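Stultska Household Sorting Notes, README

Version date: 10/19/20
Maintainer: Manuela Costa

What this is

A set of notes and photos on sorting empty containers into labeled fabric bins on a table. There are 158 entries. Each one gives the item, the bin it went into, and whether the second sorter agreed.

Read this before trusting the labels

The bin cards look more certain than they are. "Bottle" is a shape, and the recycling truck doesn't care about shape. A brown glass bottle and a clear plastic one are both bottles to anybody standing at the table, and I have yet to hear a good argument for a card that leaves the material out. Demchenko wanted the wording short so it could be read from a distance. Fine, but short wording is why 10 entries are marked "disputed" in the notes column.

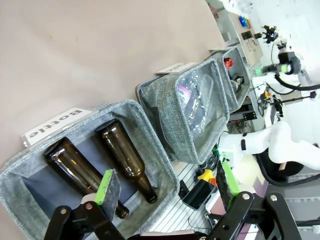

The disputed entries are still in. An earlier draft, Stornovis, dropped them and reported near-perfect agreement between sorters, which I don't believe for a minute. If you filter them out, say so.

Fields

item: free text, spelling not cleaned up
bin: wording of the card, copied as is
material: glass, plastic, metal, other
agreed: yes, no, blank
notes: anything the sorter felt like writing

Blank in "agreed" means there was no second sorter. It does not mean yes. The Zodthorpe summary counted blanks as yes and should be ignored.

Known problems

Lids and caps were handled three different ways and I can't tell which from the file. Eight entries have no material. "Other" was used too freely in April.

I would not use any of this to claim that fabric bins work better than a plain box. It wasn't set up to test that.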